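Dividend Coverage at Four Small Holdings
April 18, 2025

The annual review of the income portfolio is complete. Dadwood and Vávra both covered their dividends from free cash flow, and neither position was changed. Breldale did not, and the holding was reduced from 2,000 shares to 1,078.
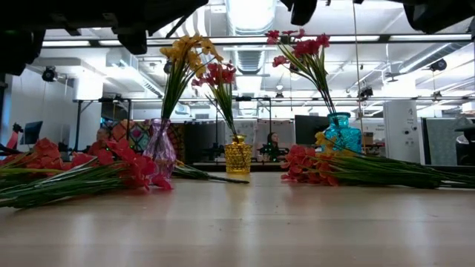 Glass vases and artificial flowers in purple, amber and turquoise.

The concern at Breldale is working capital. Receivables have grown faster than sales in each of the past 2 years, and the January statement offered little explanation. Management continues to describe the payout as secure - a word that deserves support from the cash flow statement. 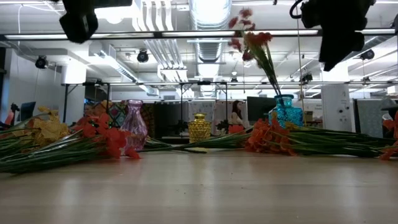
Aleksandra Adamczyk wrote to ask whether a reduced position should simply be sold in full. My practice is to wait for one more report, provided that debt remains within its covenants.

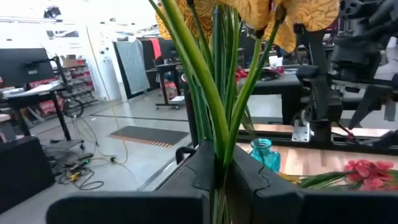 Concentration was the second item in the review. Four companies paying on similar dates can look like a diversified source of income while depending on the same lenders and the same customers. They are then held together much as those long green stems are, pinched at a single point near the lower ends. I intend to add a fifth name before year end.

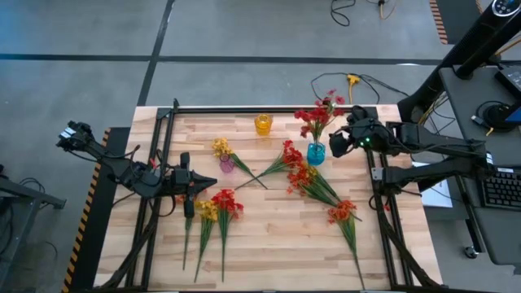 Bulirton remains the most difficult of the four to value. Its inventory is carried at cost, and household decoration is subject to changes in taste. Artificial flowers and small vases like these do not spoil, but they can still be marked down. Guangming Zhong has suggested a lower multiple on that ground, and I have adopted it.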